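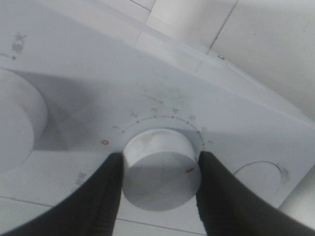
The kitchen at Drornen has been in use for longer than most of the people who cook in it, and this page is a record of it before the work starts in February. The building stands at the Grelness end of the road and is let to walking groups, families and the odd wedding party. Most of what is in the kitchen has been handled a great deal. The white control knob has grey smudges on its flat top, but the numbers printed round it can still be read, including the red 0 at the left. The things kept will go into the new room and the rest will be offered locally. Captions follow the order of the gallery, starting at the back door.

Page updated 11/11/19.

THE BACK DOOR AND PASSAGE

Coat hooks. The low ones were added for children and are mostly used for carrier bags. They stay.

Boot rack, made from offcuts when the porch was rebuilt. The bottom rail is split and will be replaced.

Key cupboard, with the paper labels that were put on in 2000. Several of the locks they refer to have gone.

THE SINK SIDE

Double sink and drainer. The left bowl is for washing up and the right for vegetables, and a notice says so. The new sink will be the same width, so the window ledge above does not have to be altered.

Cupboard under the sink. Washing-up liquid, cloths, scouring pads, a bucket. The stopcock is at the back on the right. Please keep the space in front of it clear.

Tea towels on the airing rail. Groups are asked to bring their own, and a good many are left behind.

THE COOKING SIDE

The long worktop. The dark ring near the wall was made by a hot pan. The top has been sanded twice and is now too thin to sand again.

Large saucepans on the bottom shelf. The biggest is used for soup and for nothing else. The lid that fits it is kept with the baking trays, where it has always been kept.

Baking trays, stored upright between wooden slats. The warped one is to go.

Spice shelf. Jars are emptied at the end of each season and refilled in the spring. Anything without a name on it is thrown out.

THE TABLE

The main table came from the school at Tratamness when it closed. It comes apart into 2 sections and was carried in through the window. It will be stored in the shed during the work.

Underside of the table, with pupils' initials. These will not be sanded off.

Benches. One has been re-glued and should not be stood on.

CROCKERY AND STORES

White plates and bowls, bought second-hand. Chipped ones are taken out as they are found. A box of spares is kept in the loft.

The blue serving dishes, a gift from a group who stayed every year. They are washed by hand.

Dry store, with the shelves emptied for painting. The rice and flour bins have been moved to the passage for now.

WHAT HAPPENS NEXT

The kitchen units are being made by Godoy, who also fitted the shelves in the bunk rooms. The fund stands at 590 pounds short of the full cost. Bookings are closed for 4 weeks from the start of the work, and the outside tap and the woodstore can still be used by day visitors during that time.

Anyone who would like the old benches, the warped tray or the spare crockery can leave a note in the box by the gate. Items must be collected, as there is no van to deliver them.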